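Imprimir | Enviar por correo

¿Cómo quito lo pegajoso de los botes de crema?

Pregunta de Charito Yap, 25 de julio de 2020

¡Hola a todos! Me ha dado por repasar todos los botes de crema y body milk de casa, y con las toallitas húmedas del bebé voy encantada. ¿Pero se come la tinta de las etiquetas?

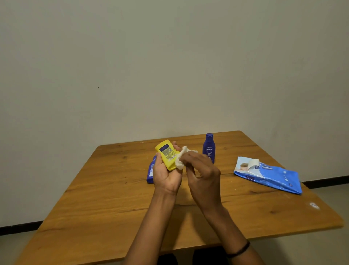
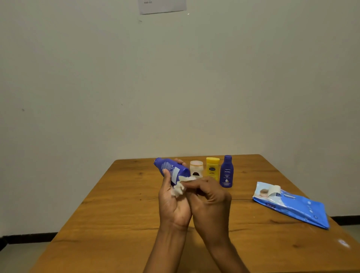
Me quedan los del baño, que tienen un cerco de crema reseca en el tapón y no hay manera. ¿Alcohol, jabón?

Respuesta de Selma Grgić
¡Me encanta tu plan! Toallita para el cuerpo del bote, sin frotar la letra pequeña, y el tapón aparte: 2 minutos en agua templada con jabón y un cepillo de dientes viejo. Seca bien la rosca antes de cerrar. El alcohol, solo para restos de adhesivo, que a mí me borró una etiqueta entera.

Respuesta de Kristof Hoekstra
agua y ya está

Comentarios

Jozef De Smet: Lo del cepillo, mano de santo. Yo en enero hice lo mismo con los champús.

Charito Yap: ¡Tapones como nuevos! Gracias, Selma, ahora voy a por las especias.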